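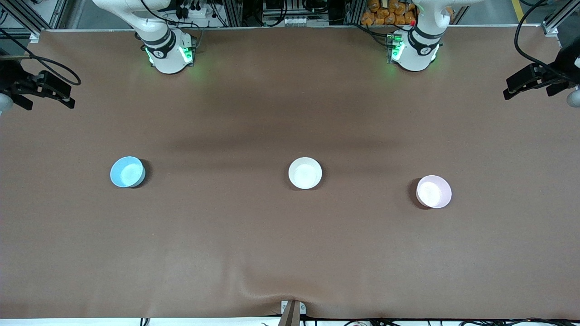

Siria Planning Software Moves to Shared Two-Arm Scheduling

The Zirkham Automation Laboratory has released version 2 of Siria, the planning software used on its bimanual tabletop stations. The release replaces the separate motion queues of earlier versions with a single schedule covering both arms. It became the default on all 8 stations in October.

Under the previous design, each arm planned its own path and then requested permission to enter the space above the table. When both requests arrived together, one arm waited at its rest position until the other had cleared the area completely. The method was safe but slow, and operators reported that it left one arm idle during much of a sorting task.

Siria now plans the two paths together. The work surface is divided into zones that are reserved for short periods and released as soon as the gripper has passed through. An arm may begin its approach to one bowl while the other is still withdrawing from its neighbor, provided that the minimum clearance is kept throughout. Planning for a pair of motions is limited to 200 milliseconds. If no joint plan is found within that time, the software returns to the earlier turn-taking method and records the event in the log.

“The planner was seldom the difficult part,” said Gualtiero Vitale, who leads the control software group. “Most of our time went into deciding what each arm should do when the other one stops without warning.”

Changes have also been made to perception. Container positions are now estimated again before every pick, where version 1 measured them once at the start of a session. Small dishes tend to shift when a gripper touches the rim, and the table covering does not always lie flat. The new estimator, developed by Arturo Valentini, fits a circle to each rim and rejects any result that disagrees with the depth reading. Pale containers remain harder to locate than dark ones under strong overhead light – a correction for glare is planned for the next minor release.

Before release, the software was run through 1,508 recorded task sequences in the Gatti simulator. Sequences that caused a fallback to turn-taking have been kept as a standing regression set, and any change to the planner must now pass that set before it is merged.

Station users should note that configuration files written for version 1 will not load. A conversion tool is included in the Astetti tools package, together with a revised log viewer that shows zone reservations for both arms on one timeline. Converted files should be checked in simulation before they are used on hardware, with particular attention to rest positions and speed limits. Questions about conversion may be sent to the control software group.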